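Up before six again. The radiator in the back room had been knocking since some time after four and I gave up on sleep. Made coffee, drank it standing at the counter, and read over the list I wrote last night. It had 11 lines on it and I already knew I would not get through them all.

Rain until mid-morning. March has been like that, gray and then an hour of sun and then gray again. I put the trash out in the rain and got the bottom of my pants wet and had to change.

The first real job was the small things. They have been sitting in two shoeboxes and a salad bowl since the move from the Bernine apartment, and every time I look for a pair of scissors I end up with a toy in my hand. Most of it came out of the play corner when we took the shelves down. Some of it was mine before that. I had told myself I would throw half of it away, and I threw away a cracked whistle and a marker with no cap, and then I stopped.

The yellow tray is the best thing I have for sorting. I bought it at Wurkitz for bread, used it for bread maybe twice, and since then it has held mail, seed packets, socks with no partner, and now this. The sides are low, so I can see everything without digging. The woven bottom leaves a pattern on anything soft, though, and it holds crumbs. I should have rinsed it first. I tapped it out over the sink and called that good enough.

I put it on the floor because the table still has the tax papers on it. The carrot went in first, then the croissant, then the purple block and the panda. I kept the toy food together with the animals for now. They will probably be split up later, when I decide whether the kitchen set is going to my sister's or staying here for visits. She says she has room. I have seen her hall closet and I have my doubts.

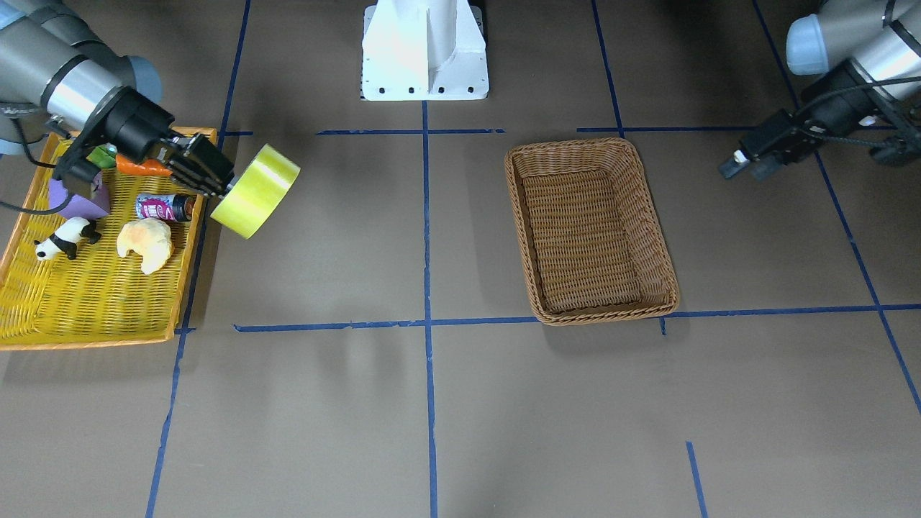

The tape is a separate question. I have rolls of it in every drawer, and the bright yellow-green is the one I reach for most when I label boxes, because I can read black marker on it from across the room. It doesn't belong with toys at all. I think it should live in the hall drawer with the string and the good scissors, and I wrote that on the list so I would stop moving it from one place to another. The small can can go on the pantry shelf for the time being. I had it down as part of the kitchen set, and it can go back there if the set stays.

Took a break at half past ten and ate toast. Called the landlord's office about the radiator and was on hold for 9 minutes, then got a woman who was perfectly nice and told me to send an email. Sent the email. Got an automatic reply with a ticket number that ends in 332, which I am writing here so I can find it when they say they never heard from me. Last time it took them most of a month to come and look at the bathroom fan, and the man who came had been told it was a window.

After that I went back to the play corner bin and pulled out the soft things. Two of the cloth books need washing. The puzzle with the farm on it is short a piece and has been short a piece for years, so I put it by the door to go. Then I took it back and put it on the shelf. I don't have a good reason. The barn piece is still there and that was always the favorite.

Lunch was the rest of the lentil soup, which was better than it was the first day. I added too much pepper.

The afternoon was errands. Drove over to Nasution for storage bins with lids, the shallow kind that slide under a bed. They had the deep ones in every color and only two of the shallow ones, both clear. I took both. The lids fit a little loose - I may put a strip of tape across the ends. I looked at drawer dividers too, but they cost more than I wanted to pay for strips of plastic, and I can cut up a cereal box and get the same result. Picked up milk, onions and light bulbs on the way back. Forgot the dish soap, which was the only thing I had gone down that street for.

By the time I was home the sun had come out and the floor was warm near the window. I wiped down the empty shelf, moved the lamp to the other side of the chair, and didn't like it there, and moved it back. The new bins fit under the bed with maybe an inch to spare. I put the winter hats in one. The other one is for the toys once I know which are staying.

Supper was eggs and the last of the potatoes. I ate in front of a program about canals and fell asleep for part of it. Called my sister afterward and we talked mostly about her knee and a little about the kitchen set. She still wants it. She asked if the teapot was with it and I said I hadn't come across the teapot. I have a feeling it is in the box marked Zistuletti, under the tablecloths, and that box is at the very back of the closet behind the vacuum.

For tomorrow: dish soap, the teapot, cloth books in the wash, and the tax papers off the table before I do anything else. The radiator is quiet at the moment. Going to bed while it lasts.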